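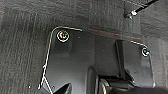

Boot carpet and trim clips: replace like for like, or whatever fits?

Reading time: 4 min

wagonwheel_bogan
Right. I've pulled the boot lining out of the old wagon to chase a rattle and in doing so have destroyed most of the clips holding it in. The dealer wants a sum per clip that I would normally associate with dentistry. Gema sell a bag of 212 assorted ones for the price of a pub lunch. Has anyone used them, or am I buying a bag of 212 things that are all slightly the wrong size?

Grey carpet, black plastic trim, the usual. The car has done more kilometres than I'd like to type.

tappet_cover
You're buying 212 things of which 4 are the right size. The remainder go in a jar in the shed and are left to your children.

mildly_torqued
I've had the Gema bag for years and it's fine. The trick is to take one of your surviving clips and measure the stem, not the head. Everyone measures the head. The head can be as big as a dinner plate for all the car cares.

wagonwheel_bogan
I don't have a surviving clip. I have a sort of gravel.

mildly_torqued
Then measure the hole.

fibreglass_regret
Going to disagree with the above. Cheap clips go brittle after one summer parked in the open, and then you're back in there with the rattle and a sore neck. I did my whole boot with assorted ones in July, felt very clever, and by the time it was warm enough for the beach the left side panel was flapping about like a cocky's wing. Went to the wreckers at Pandey and pulled originals out of a donor car. Cost me a morning and some skin.

tappet_cover
Second-hand clips that have already been through twenty summers. Bold.

fibreglass_regret
They lasted twenty summers. That's my point, mate.

tappet_cover
They lasted twenty summers because nobody pulled them out.

hatchback_harriet
While you two sort that out: OP, did you find the rattle?

wagonwheel_bogan
I found a tent peg, a parking ticket from Fandbridge with a previous owner's bad decisions on it, and a fair bit of beach. I did not find the rattle.

hatchback_harriet
Check the jack. It's always the jack. If the rubber strap has perished it'll sit there tapping on the body at exactly the speed limit.

wagonwheel_bogan
Jack is wrapped in a towel and has been since I bought it. I suspect the last bloke had the same conversation with you.

nullarbor_nev
Seatbelt reel cover on mine. Took me two years and a divorce (unrelated, mostly). Put a strip of felt tape behind anything plastic that touches metal before you put it back. The Lukeo stuff is dear but it sticks. The supermarket stuff ends up stuck to your sleeve.

mildly_torqued
Agree on felt tape. Disagree on Lukeo. Any felt tape will stick if you wipe the panel down with metho first and wait for it to dry, a step I notice gets skipped by people who complain about tape.

nullarbor_nev
I'll have you know I skipped that step on both brands. Fair test.

fibreglass_regret
Also vacuum the carpet while it's out of the car and bash it over the fence. Don't put it through a pressure washer. The backing lets go and the whole thing shrinks to a size suitable for a ute made by a toy company.

hatchback_harriet
Speaking from experience?

fibreglass_regret
I'd rather not say. The replacement came from Pandey too.

wagonwheel_bogan
Update. Bought the Gema bag. Seven different types fitted the hole if you count "fitted" generously, and one type went in with a proper click. There were enough of those to do the left side. Right side is currently held by optimism and two screws.

tappet_cover
So I was close.

wagonwheel_bogan
You were close. Used felt tape behind the side panels, wiped down first, thank you. Drove to Fandbridge and back with the windows up and the radio off like a person awaiting test results.

hatchback_harriet
And?

wagonwheel_bogan
The old rattle is gone. There's a new one, higher pitched, near the tailgate.

nullarbor_nev
Number plate.

mildly_torqued
Number plate. Foam pad behind it, top corners.

fibreglass_regret
Tailgate bump stops. Wind them out half a turn each side and try it again before you go sticking foam on anything.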